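Pitness Build Fund – progress report no. 2
December 3, 2020
To: Panya Ruangrit
From: Gaëtan Delaunay

Money first, as that is what you will scroll to anyway. Of the 2,000 granted, 207 is left. The second pair of grippers took most of it, and the screws took more than I care to itemize.

Both hand-held units now work well enough to use together on cloth. One has yellow slotted fingers on a black body. Bořivoj reprinted the fingers after the first set snapped at the slot, and the new ones have held so far. Clothing remains the hard part of the plan, so we have spent our time on it in Wen-hsiung's spare bedroom – the Dreltent workshop has many virtues, but a bed is not among them. 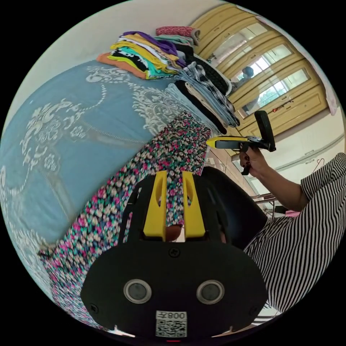 Both grippers at the bed, with a long floral garment laid out and folded clothes stacked behind it.

We have recorded 200 folding attempts, 20 of which I would show to a stranger. Thin printed fabric slides between the fingers when both hands pull at once. Kamol wants rubber pads. I want rubber pads that don't cost what Kamol's rubber pads cost. 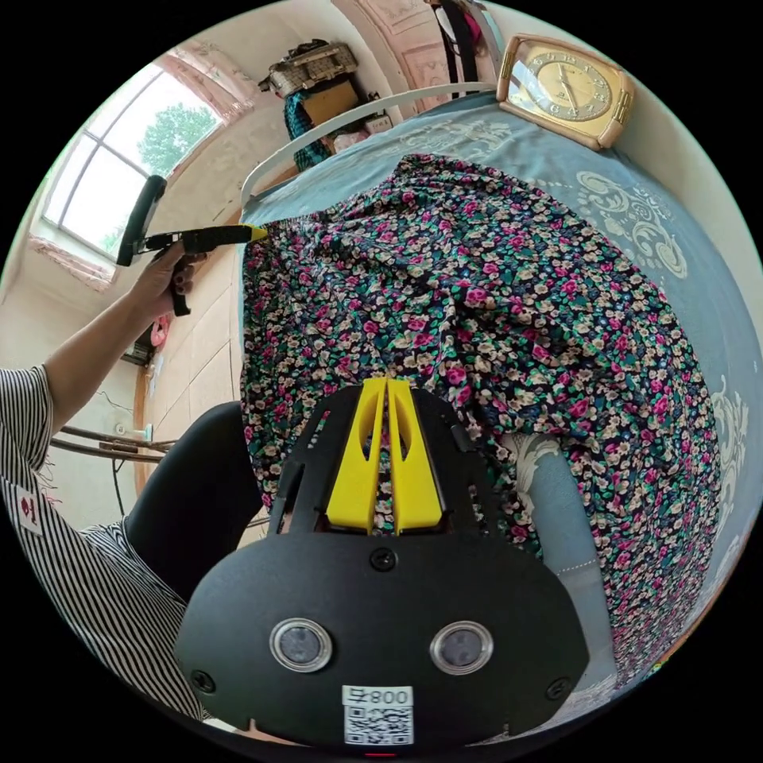 The trigger on one unit is still stiff, and after an hour your hand forms a low opinion of the designer, who is me. A softer spring is on order from Dahlgren.

Still to do in December: pads, the spring, and a first try at the arm mount. I would like to keep the 207 for the mount. Please let me know if that needs a form.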